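Paltico announce new album "Ondrejka," share first single "Maronel"

May 24, 2020

Folk-rock five-piece Paltico are very happy to share the news that their new album, "Ondrejka," will come out this November on Clutska Records. The first single, "Maronel," is out today everywhere you usually listen to music, and there's a lyric video to go along with it.

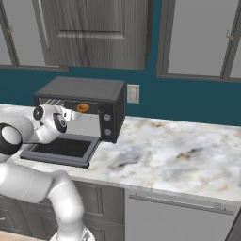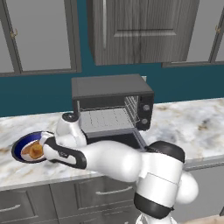 "Maronel" runs a little over 6 minutes and started life as a slow piano tune that the band used to play at the very end of the night, when most people were already looking for their coats. Over two winters it picked up a second verse, then a string part, and finally the big shared chorus that fans at the last few shows have been singing back so loudly (thank you, all of you!).

"We kept trying to make it shorter and it kept getting longer," the band say. "In the end we let it be what it wanted to be, and now it's the one we all hum while doing the dishes."

The album will be available on CD, digital and vinyl, with a first pressing of 300 copies on sea-green vinyl. The first 99 orders through the Clutska store will also come with a handwritten lyric sheet. Pre-orders are open now, and the band would like to thank the 2286 people who signed up to their mailing list and waited so patiently for this.

Concert dates will follow as soon as they can be set.

Recent news
Clutska Records summer sampler: full track list
Paltico: the living room sessions, part two
Vinyl shipping update
Win a signed test pressing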